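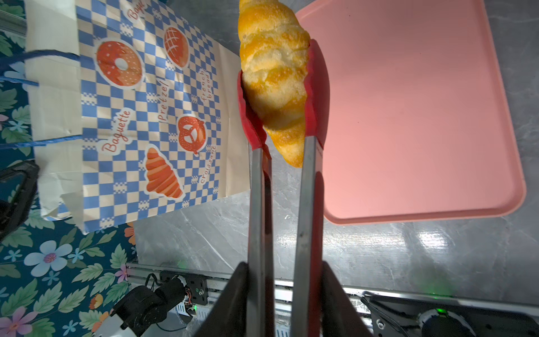

The bakery counter at Evmont opens before the rest of the building, and the woman who runs it has already been on her feet for a couple of hours by then. She took over the stand in February, after ten years in a hotel kitchen on the other side of Stedmont, and most of what she sells goes out the door in a bag. The bag matters to her. The one she uses for gifts has a blue-and-cream checkerboard front with a donut, a pretzel and a croissant drawn on it, and the croissants go into it with red-tipped tongs.

"People think the baking is the job," she said. "The baking is done by seven. After that the job is getting things from the tray to the customer in one piece."

She asked that her name be left out of this article. She doesn't like seeing it in print, and the stand has no name of its own beyond the one on the lease.

A croissant is the hardest item she handles. It is mostly air, and the outside breaks if it is gripped too hard. If it is gripped too lightly, it drops. She holds it near the middle, lets it hang for a second over the bag, and lowers it point first.

"If you grab it by the end, you leave the end behind," she said. "Then you have to sell it as a broken one or eat it. I've eaten plenty."

On a good morning she sells 191 pastries, which was the count on the day of the spring street fair and is still her record. Normal days are well under that. She bakes to the weather and to the calendar of the offices upstairs, whose staff place their orders the afternoon before.

The stand came with almost no equipment. She bought the trays and racks from a cafe that was closing and paid 300 dollars for the lot. The tongs she bought new. Her first set was plain steel all the way to the ends, and she gave it up within a week.

"Bare metal cuts right through the layers," she said. "You get two dents and a pile of flakes. The silicone has some give to it. It costs a little more and I've never been sorry."

She keeps 2 pairs going at once, one for plain pastry and one for anything with nuts, and washes both in the middle of the morning whether they look dirty or not. She pays most attention to the hinge end, where crumbs and butter collect in the grooves. She uses a bottle brush on it and then opens and closes the tongs a few times under the faucet. 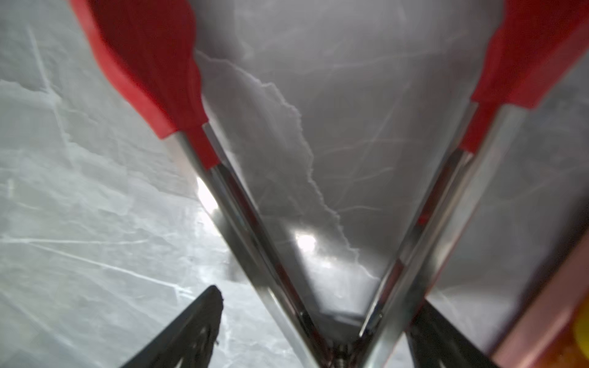

Tongs with red silicone heads, seen toward the hinge.

The work surface is another thing she has opinions about. At the hotel she worked on stainless steel, and she liked it, but it was loud. In her experience every surface scratches sooner or later. She wipes hers down between orders and stopped worrying about the marks a long time ago.

"A scratch is only a problem if it's deep enough to hold something," she said. "I run a fingernail over it. If the nail catches, I replace the board."

The gift bags were a later idea. Customers kept asking if she had anything nicer than plain white paper, mostly for teachers and for people in the hospital. She ordered a small batch of a printed design with the names of the breads on it, words like "Pretzel" and "french bread" set between the drawings, and it sold out before she had decided whether to charge for it. She now adds a few cents.

She doesn't fill them to the top. Two layers of croissants is the limit, she said, and the bottom layer should be the ones that came out of the oven first, as they have had time to firm up. Anything with icing goes in a box. She also tells customers to leave the top open on the way home, so the steam can get out — a warm croissant in a closed bag goes soft.

Asked if she plans to expand, she said no. A supplier has offered her a second counter across town, and she went to look at it, but there was nowhere to put an oven.

"I'd be driving pastry around in a van," she said. "Half of it would be crumbs by the time I got there."

The stand is open mornings, and closes when the trays are empty.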